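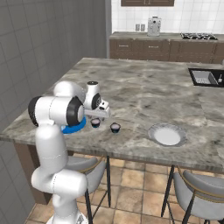

Re: Tarano after the layoff – is the longer trip too much?

Date: 21 Nov 2020
To: Cinetti Racing Owners and Friends list

Hello everyone,

I've been meaning to answer this for days, and I kept starting and then wandering off to watch the replay one more time, so please forgive the length.

> I know we all love the old boy, but he has looked flat in his last
> 3 starts and he isn't getting any younger. The stable wants to step
> him up in distance when he comes back. Does anyone else think that's
> asking a lot? I'd rather see him stay at a mile, in easy company,
> and have a bit of fun.

I do see where you're coming from, and I had the very same worry back in July when he came home with mud up to his ears and only two behind him. But I went back and watched all three races in a row with a pot of coffee, and I have to say I don't think he was tired in any of them. He got shuffled back at the first turn twice, and in the last one he was still making up ground on Jurkarard when they hit the wire. A horse who is finding his stride that late might be very glad of another couple of furlongs!

He has also had a proper rest this time. I was out at the farm last week and he looked wonderful – round in the belly, bright in the eye, and very rude about the carrots I brought. The mare in the next paddock, Âu, has been keeping him company, and the two of them stand nose to tail all afternoon.

As for the company he keeps, I'm with you there. I'd like to see him start in something modest and work up. The purse on that kind of race isn't much, but our share of the last training bill was 3,116 dollars and we have 3,605 in the account, so we aren't desperate, and I would sooner he ran well for a little than badly for a lot.

One more thing before I let you go. If you want to come along for his first race back, please write to me off the list so I can ask for passes. Last time I left it too late and six of us watched from the rail in the rain (I still had a lovely day, for what it's worth).

Give your own four-legged ones a pat from me.

Warmly,
Your list keeper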